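Home News Events Members Back issues Contact
Search this site Go

Open day at Bratusgate: table-top handling with the Barkar cell

The automation unit at Bratusgate opened its doors on a Thursday in September, and members who had put their names down in the spring were given the morning session. Two strands were on offer. One was a tour of the packing line, which most of us have seen before and which has changed little apart from the guarding. The other was a longer look at Barkar, the unit's project on general handling by a single arm, and this report deals mainly with that.

Barkar began as a pick-and-place exercise for a client that wanted mixed goods moved from a tray to a box. It was later widened. The current work asks whether an arm trained on many short tasks can cope with a layout it has not met in exactly that form. The tasks are drawn from the kitchen, and toy food and small utensils are used because they are cheap, light and easy to replace when a finger closes too hard. The unit stressed that no claim is being made about real kitchens at this stage.

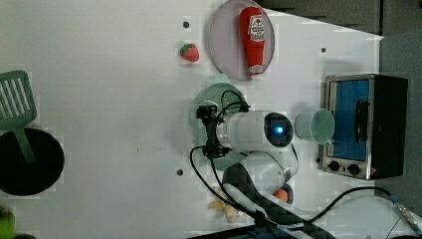 A task is given as a short written instruction. Typical ones from the morning's sheet were "put the strawberry on the plate" and "move the spatula out of the pan". The operator may then do one of two things: guide the arm by hand controls, in which case the run is stored for training, or hand over to the trained policy, in which case the run is scored. Visitors were shown both. Guided runs are slower than one would expect. The operator has no sense of touch through the controls and judges contact by eye.

Scoring is plain. A run passes if the named object ends up in the named place and nothing else has been knocked off the table. Disturbing a neighbouring object is noted but does not fail the run. There was some discussion on this point. Several members felt that a bottle pushed a few centimetres sideways would count as a fault on any line they had worked on, and the unit accepted that the rule will need tightening before the results are compared with those from Gurkthorpe, where a stricter sheet is in use.

The training set stands at 890 guided runs. Of these, 700 were made at Bratusgate and the rest were sent over from Saavedra, which runs the same tasks on its own table. The two sets do not match in every respect. Saavedra's operators tend to approach from above, while those at Bratusgate come in low from the side, and the trained arm appears to have picked up both habits. In the session it would sometimes begin a side approach, stop, lift and start again from overhead. The unit is looking at whether to label the two styles or simply to collect more data. 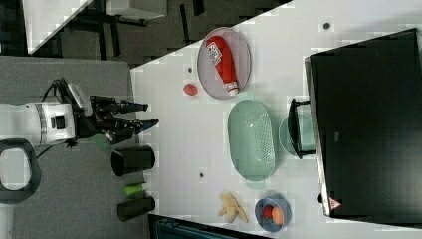 Reading time: 4 minutes

Objects are moved about between batches so that the arm cannot rely on a fixed position. Plates, bowls, cups and a ketchup bottle lying on its side all take part, and the bottle drew most of the questions. Lying down, it offers a grip only across its width, and a grasp too near the cap lets the heavy end swing. Guided runs with the bottle are therefore over-represented in the set. Translucent items are the other known weakness. The unit's depth readings on clear plastic are poor, and the position of a cup or bowl of that kind has to be worked out largely from the colour picture.

The gripper has two fingers. A three-fingered hand was tried early in the project and put aside, mainly on grounds of upkeep. Fingertips are treated as a consumable and are changed after a set number of hours. We asked whether suction had been considered. It had, for the original tray work, but it does poorly on soft or curved toys and was dropped when the task list grew.

Cable routing came up more than once. The lead to the gripper has to allow the full turn of the wrist without catching, and the slack needed for that can hang into the working area at certain angles. The present answer is a loop left free near the wrist. An internal route would be tidier, but would mean taking the wrist down each time a lead was changed, and leads are changed often.

During the demonstration proper the arm was given 20 scored runs, with visitors choosing the instruction from the sheet. The unit asked that the pass rate from an open day should not be printed, as the lighting had been altered for guests and the blinds were up. We have kept to that. What can be reported is that the faults were of familiar kinds: closing the fingers early, letting go too high, and stopping short of the object by a small margin. The last of these was blamed on camera calibration, which is checked each morning but drifts as the room warms up.

Safety arrangements were as one would hope for an arm of this size. Speed was held down throughout, visitors stood behind a taped line, and the stop button was in the operator's hand for every run.

A short talk followed on what comes next. The task list will be extended to include lids and doors, which call for the arm to hold on to an object while moving along a fixed path. The scoring sheet will be revised with Gurkthorpe so that both sites mark in the same way. Saavedra will repeat part of its set with the low approach, which should show how much of the hesitation comes from mixed styles.

Members who would like the handout, which includes the full task list and the scoring rules as they now stand, can ask for it through the Contact page. The packing line notes are in the same file. A return visit in the spring has been offered, and places will be limited as before by the space behind the line.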